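June 1, 2022

Open day at Worner, the Gellach building. Left home early, parked on the gravel side, signed the visitor sheet and got a paper badge that would not stick to a wool sweater. Put it in my pocket and was asked for it twice.

The first hour was slides. Worner is collecting demonstrations of ordinary desk and kitchen tasks with hand-held grippers and training an arm on the recordings. The project is called Babaei. The speaker kept the budget out of it and spent most of the time on calibration, which suited me. Main points, from my notes:

Camera is fixed to the tool, fisheye lens, so the fingers are always in view at the same place. The arm carries the same fingers and the same camera, and the policy sees at run time what it saw in training. Pose comes from the video plus the inertial unit. Tracking fails on blank walls and in fast turns. They throw out the failures and do not try to repair them. I asked what share gets thrown out and was told it depends on the operator. I would have liked a number.

Target for this task family is 3000 recordings. They have 387. At the present rate I do not see them finishing in June, which is the date on the slide, but I did not say so.

After coffee we were split up. My group went to the desk station, where the task is clearing and arranging small things on a desk that has been left as a desk. Books, a mug, a vase of flowers, cables at the back. The operator starts with the gripper low over the front edge, fingers open, and holds there until the tracking settles. Then one object per recording, up to 60 seconds, and back to the start position. 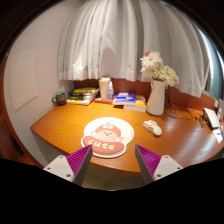

Starting position matters more than I expected. If the operator begins too high, the first part of the recording is all descent, and the model learns to hover. They found this out from a bad batch last spring and now reject anything that starts above a hand's width. The instruction sheet taped up at the station says so in capitals.

Finger pads are ribbed and purple. The ribs run out of life at the tip first. I handled a worn pair at the spares table and the front ribs were nearly smooth. Changing a pad means taking the finger off its plate, and after that they repeat the width calibration, which takes longer than the change. A snap-in pad would save them the whole business. The technician agreed and said the first snap-in version came off in the middle of a recording.

On surfaces: the desk is glossy and the reflections move with the tool. I asked whether this upset the tracking. The answer was that it does a little, and that they want it in the data anyway, since people own shiny desks. Reasonable. A mouse pad with a printed cartoon on it gives the tracker plenty of corners to hold on to, and the desk station has fewer dropouts than the plain white table in the next room. I would have guessed the reverse.

Each visitor got 2 tries. My first was poor. The trigger has a long dead zone and I closed too early, touched the desk with one fingertip and pushed the object along. Second try I came in slower, with the wrist rolled slightly to the left, and got hold of it. The view on the monitor is hard to judge at the sides, where straight things bend. Better to look past the tool at your own hand and ignore the monitor. The operators all do this.

Weight of the tool is acceptable for ten minutes. I would not want a full shift with it. Forearm still sore this evening.

Then the arm itself, in the Nikov room. Same fingers, same pads, bench mount. It ran the pick and place on a cleared table, slowly, with a pause before each closing. Good on blocks. It missed a spoon, went back without being told to, and took it by the handle. The approach was plainly a person's approach, with a small sideways correction at the end that no planner I have worked with would produce. It did not attempt a desk. They say the desk needs the rest of the data.

Lunch was sandwiches in the corridor. Talked with a man from a packaging plant about suction cups against fingers and neither of us changed position.

To do:
Ask Worner for the calibration procedure in writing.
Ask whether the rejected recordings are kept.
Check whether our own bench would take the finger plates. Three fasteners a side, hole spacing unknown, forgot to measure.
Find out the price of pads.

Home by six. Traffic on the bridge again. Badge was still in the pocket when I put the sweater away.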